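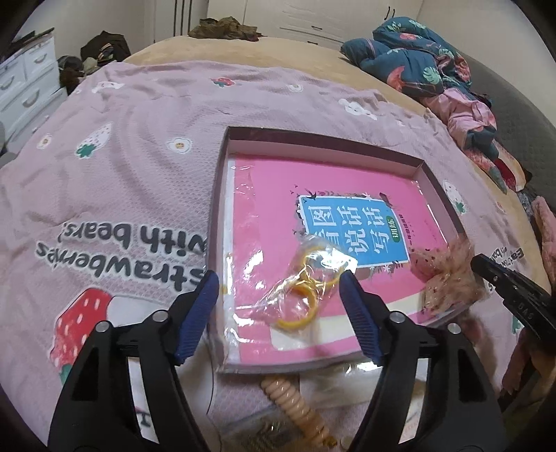
I caught Zamfira Bucur at the end of a night shift, which she told me was the best time to catch any dispatcher, because they're too tired to be careful and too wound up to sleep. She has been answering emergency calls for the Zerkville county dispatch center for 15 years. We sat in the break room with two cups of very bad coffee and she put her feet up on a chair.

I wanted to know how a person ends up in that job. She laughed at me! "I answered an ad," she said. "I was working the counter at a tire shop in Durkico and the ad said benefits. I thought it was going to be typing."

It was some typing. It was also, in her first week alone on the console, a man whose truck had gone through the ice on Butt Lake (yes, that's the name, and yes, she has heard every joke). He was standing on the roof with his phone. "He kept apologizing for bothering me," she said. "I'm trying to find out which end of the lake he's on and he's telling me he's sorry." The deputies got him off with a rope and somebody's canoe.

I'd read the center's log summary for September before I drove over, and it showed 3,268 calls. Of those, 1,244 came in on the emergency line and the rest were the regular number. I asked what people call the regular number for. Loose cows, she said. Fireworks. A neighbor's leaf blower at six in the morning. One lady wants to know if the road to Tininura is plowed, and she asks in summer too -- just checking, I guess.

What she'd like callers to know is pretty simple. "Tell me where you are before you tell me what happened. If the phone dies, I can send somebody to a place. I can't send somebody to a story." She also wishes people would stay on the line when they dial by mistake. Hanging up means she has to call back, and if they don't pick up, a deputy may have to go knock.

The county switched to new radio software last spring and I could tell from her face how that went. "It's fine now," she said, and then, after a sip of coffee, "It's mostly fine." The old system had 2 screens and she liked both of them. The new one has tabs.

I asked if she ever hears how the calls turn out. Not often, she said. The ambulance doors close and the line drops and the next one is already ringing. The man from the lake did send a card, though -- it's still taped inside her locker, and he apologized in that too.

She was due back at six that evening. I rinsed out the cups and she went home to bed.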